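Rilent 4: pinza manual de dos dedos para montar en casa o en el taller

Inicio > Pinzas y efectores > Kits de montaje > Rilent 4

Referencia: RL4-426
Estado: disponible en kit o en piezas sueltas
Última revisión de esta ficha: 18 de enero de 2021

La Rilent 4 es la cuarta versión de la pinza de mano que empezamos a dibujar en Rotivmont, el taller compartido donde trabajamos cinco personas y bastantes más cacharros de los que caben. Dos dedos negros curvos, carcasa blanca redondeada, tornillería Allen a la vista y nada pegado con cola. Si algo se rompe, se desmonta y se cambia. ¡Y se puede montar en una tarde larga, con café incluido!

La hicimos pensando en tela. Las versiones anteriores cogían bien una botella o una caja, pero con un paño se quedaban a medias: los dedos cerraban en punta y la tela se escurría por un lado. Ilir Angelovski rehízo las placas interiores para que apoyaran planas una contra la otra, y el cambio se nota desde el primer pellizco.

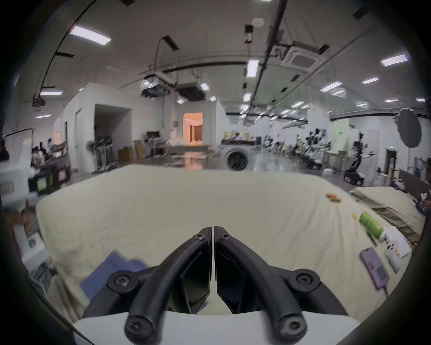 El recorrido de los dedos es simétrico y sale de un único gatillo, así que la fuerza la pone la mano. A nosotros nos encanta eso, porque se aprende enseguida cuánto hay que apretar para coger una sola capa y cuánto para llevarse el doblez entero. Quien prefiera motorizarla tiene en la carcasa el hueco para un servo pequeño (el soporte va aparte, plano incluido en la descarga).

Qué trae el kit

Dedo izquierdo y dedo derecho, impresos en negro
Carcasa en dos mitades, blanca
4 placas de agarre planas (dos montadas y dos de repuesto)
Juego de tornillos de cabeza Allen y dos llaves
Gatillo, muelle y varilla de unión
Guía de montaje en papel, de 9 páginas, con las correcciones de Kirsten Norðdahl ya incorporadas

Datos

Apertura máxima entre placas: 56 mm
Peso montada, sin servo: 426 g
Material de dedos y carcasa: PETG
Placas: aluminio con lámina de goma
Herramientas no incluidas: alicate de punta fina y una lima

Notas de montaje

Monta primero los tornillos grandes de los hombros y déjalos a medio apretar. Los pequeños, los de arriba, van al final, con los dedos cerrados y las placas tocándose. Si los aprietas antes, una placa queda girada y luego toca desmontar medio dedo (Efren Belmonte lo hizo dos veces seguidas con el mismo dedo).

La varilla entra justa. Una pasada de lima y listo, sin martillo, por favor. El muelle lleva la espira abierta hacia la carcasa; en la guía de octubre el dibujo estaba al revés y todavía circulan copias.

Para el ajuste fino usamos un paño doblado sobre una mesa cubierta con tela blanca. Se pellizca el borde, se levanta un palmo y se mira si las placas sujetan por igual a los dos lados. Si la tela gira, falta un cuarto de vuelta en el tornillo del hombro contrario. Con dos pinzas, una en cada mano, el ejercicio engancha muchísimo, y se acaba doblando todo lo que hay por el taller.
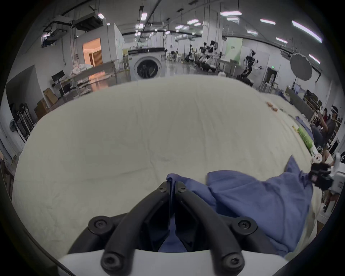
Rilent 4 con el borde de un paño azul entre las placas.

Compatibilidad

Las placas sirven también para la Rilent 3, cambiando los dos tornillos de la punta. La carcasa no: el hueco del gatillo está más atrás. El adaptador Kerberg encaja en la base sin taladrar nada, y con el mango Policarpio hace falta una arandela que mandamos gratis si la pides al hacer el pedido.

Archivos

Modelos de los dedos, la carcasa y el soporte de servo, en STEP y STL. Puedes modificarlos y compartir tus cambios. Shiela Fajardo mantiene la carpeta y revisa las propuestas; la última que entró es una versión del gatillo para manos pequeñas, y es comodísima.

Recambios y dudas

Dedos sueltos, placas, muelles y bolsas de tornillos se piden desde la página de recambios, indicando la referencia. Para dudas de montaje, escribe a Jerome Salazar a través del formulario y adjunta una foto de los dedos cerrados, vistos de frente.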